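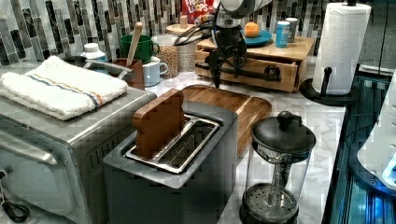

Kelance Counter Station with the arm lowered behind the toaster, next to the drawer box.

Kelance Counter Station
Order code 2561

The Counter Station is a kitchen worktop and a single hanging arm, supplied as one set for teams who train or test robots on household tasks. You get the arm, the gripper, the wrist camera, the worktop and a box of everyday objects. It is made for close, crowded work, where the arm has to come down between things that are already there.

Most of our customers used to build a counter themselves and then spend weeks replacing parts that did not match. With the Station, the object list stays the same from one set to the next, so two labs can run the same task and compare results. Spare objects can be ordered singly.

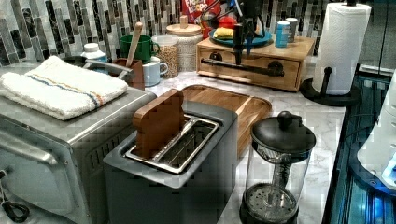

Gripper low over the drawer box, with a yellow sponge on the plate.

The arm hangs from above, which leaves the front of the counter free for a person to reset the objects. Reach below the mounting plate is adjustable over 400 mm. Cables run down the arm in a bundle and should be checked for slack each time the mounting height is changed. The fingers can be swapped with a hex key, and a second pair comes in the box.

Two views are recorded as standard, one over the whole counter and one at the wrist. Both share a clock and are saved together, so there is no lining up to do afterwards.
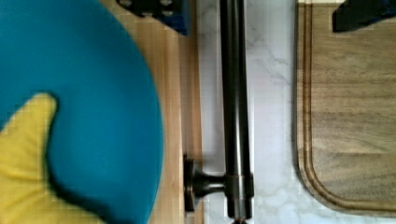 The wrist camera has a fixed focus and is set for short distances. Svenja Fröhlich, who looks after the optics, recommends wiping the lens before each session and leaving the exposure locked. If you work under coloured lighting, run the white balance routine first – it takes less than a minute.

Software is Flokix, installed and licensed for one workstation. It handles teleoperation, recording and playback. Export is to plain video with a joint log alongside. Flokix does not include a training package, and customers normally bring their own. 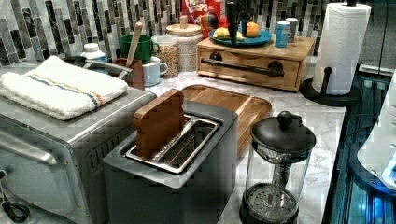

Task cards come with the set, 36 in all, each giving a starting layout and a finished layout. They cover picking, placing, opening and putting away. The early cards leave plenty of space, while the later ones use a full counter. A layout with the wooden toast upright in the toaster and food on the teal plate asks the arm to work at two heights, and it is a good one to try before you decide on the mounting height.

Hire and purchase
Hire is £595 a month, with a minimum of three months. Delivery and fitting are done by Hamdan, our installation partner. Purchase prices depend on the arm chosen and are given by quotation.

The Station can be seen running at our Skindenberg workshop, mornings only. To book a visit, ask for Karim Hakim.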